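Care of dark wood-grain tabletops in a mixed-use workroom

Dark surfaces show dust, pale scuffs and dried cleaner streaks sooner than light ones. The routine below is the one used on the Druvside table at Joshi. It suits any sealed or coated top in a similar finish. Oiled and waxed tops need a different product and should be left out of it.

Dry pass first. Use a clean microfiber cloth, folded in four, and move with the grain. Grit dragged across the grain leaves lines that catch the light. Turn to a fresh face of the cloth when the first one grays.

Damp pass second. Mix 15 ml of mild dish soap into 2000 ml of lukewarm water. Wring the cloth until it no longer drips. Do not spray the table directly — liquid runs to the joints and lifts the edge. Buff dry within 40 seconds on dark finishes or the water marks set.

Scuffs. Try a white pencil eraser before anything else. If the mark stays, it is in the finish, and a matching wax filler stick is the next step. Test under the overhang.

Hard parts and printed plastic. Bolt heads and bracket corners scratch when slid. Lift, then set down. A felt mat under the work area is cheaper than refinishing; the Skasby mat is 11 inches deep and stores flat.

Cables. Coil loose leads before wiping. A lead pulled across the top by the cloth brings whatever is on the end of it along.

Soft colored items. Squeeze toys and other soft plastics can react with some finishes if left in one spot for weeks. Keep them in a box or on a tray overnight. Hwa-young Hyun keeps a Dasia tray at the end of the bench for this.

Boxes. Check the underside for grit before putting one back on a clean top.
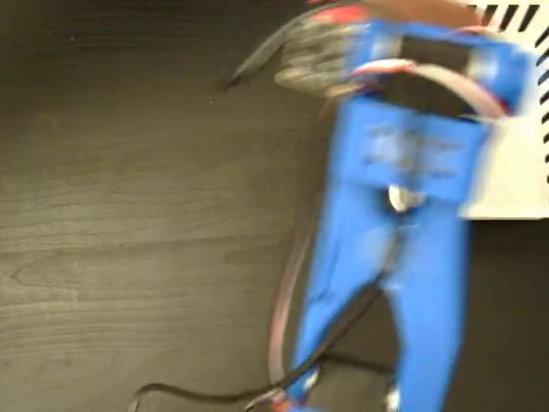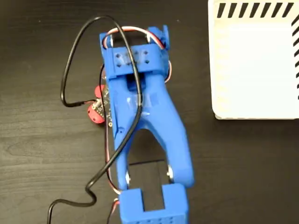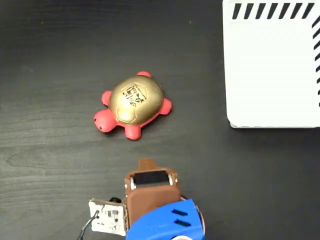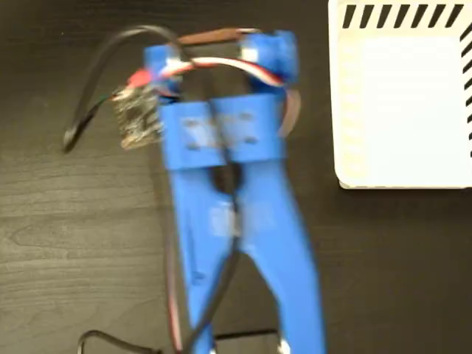

Dark wood-grain top with blue plastic parts; toy turtle and striped white box in the third photo.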